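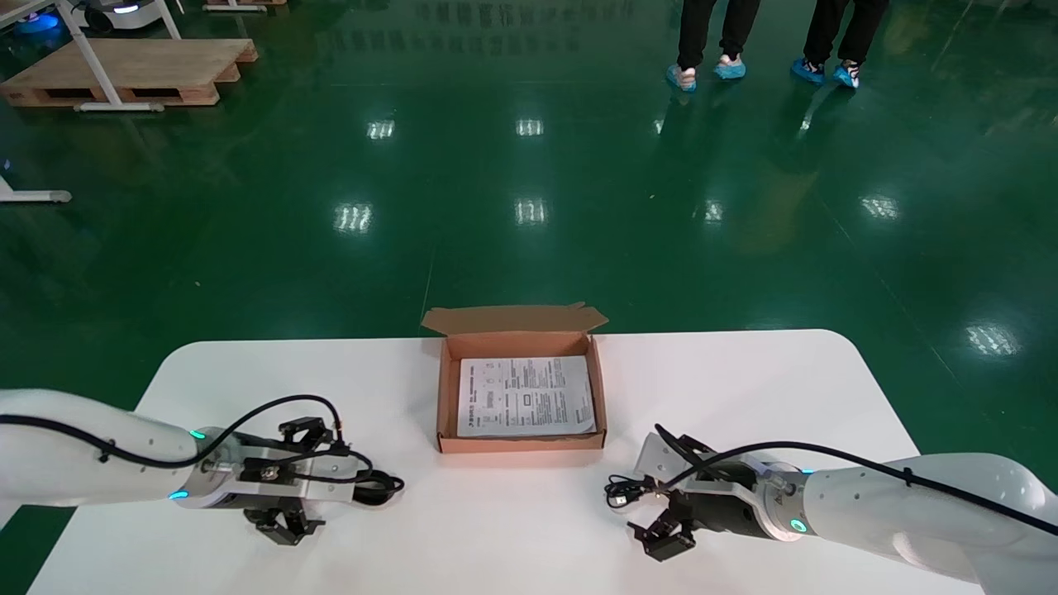

Home Questions Tags Members Ask

Is the "narrator swapped at the halfway point" theory about Rornthorpe worth anything?

I finished season two of Rornthorpe last week and went looking for discussion. Every thread points to the same theory: from episode 5 on, the voiceover is the sister pretending to be him. The evidence seems to be that he stops saying "my father" and starts saying "Father." Is there more to it? I've rewatched three episodes and I'm not seeing it.

asked June 7, 2023 by Sumaiya Khondokar

2 answers

Score 35

I don't buy it. The "Father" thing holds for two episodes and then he says "my father" twice in the flood episode, which people leave out of their lists. Different writers were credited on those scripts, and that explains a lot of it for me.
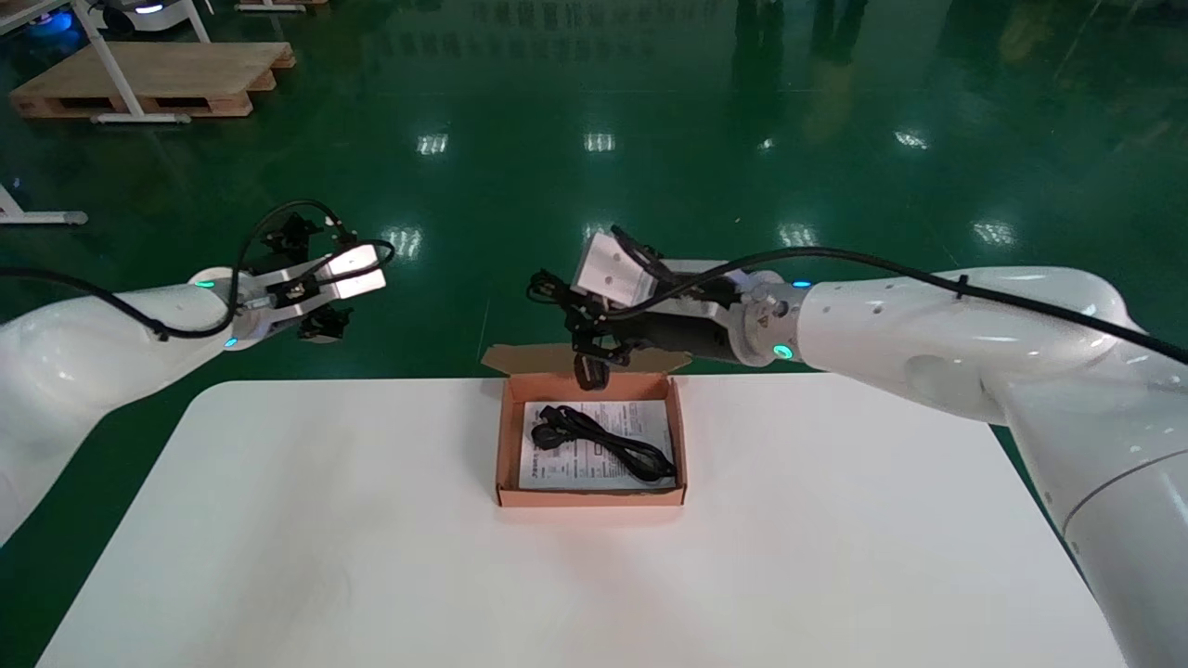
Fan theories about a show this vague mostly feed on themselves. Somebody posts 72 screenshots with circles on them, and by September it's being repeated as if the show had said it. You can do this with anything. Give me the picture above, two white robot arms reaching over a table with little teal lights glowing on the left one, and I'll have a post up tonight saying the lights mean that arm is the sister. Ask what the theory predicts. If the answer is "it'll make sense in season three," skip it.

The one piece I can't wave off is the letter in the Derkstead episode, where the voiceover knows what's in it before he opens it. Could be a cheat. Plenty of voiceovers cheat.

Benedikt Prantl
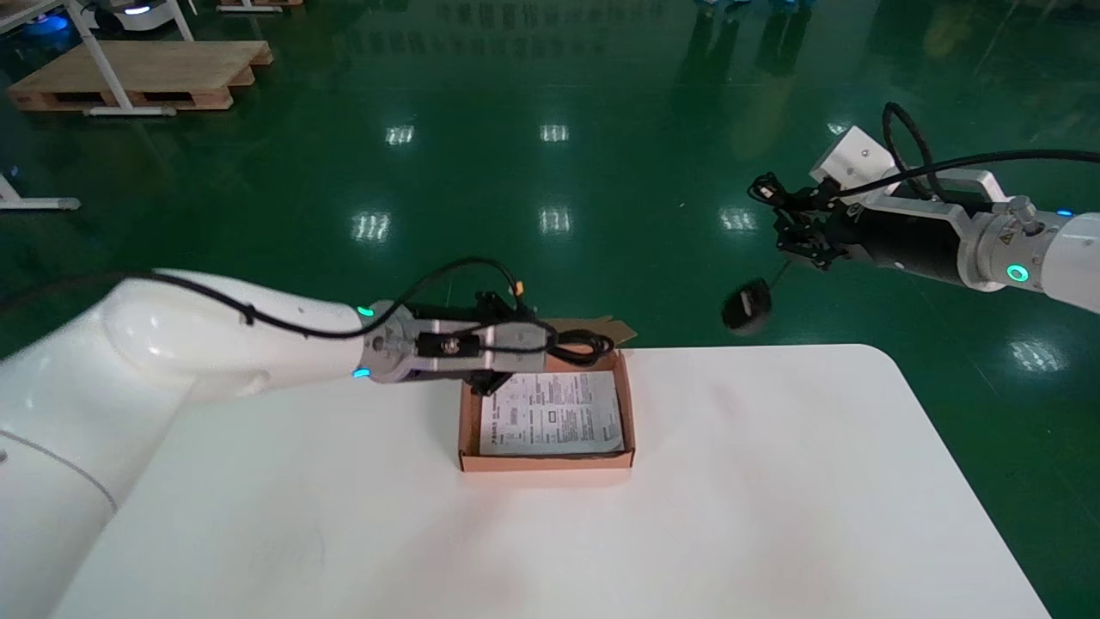
Score 4

the letter is the whole point though?? he is NOT in the room. also check the credits for ep 8, the voice is listed separately. havent checked ep 5 myself but someone on the Tuvombridge board said its the same there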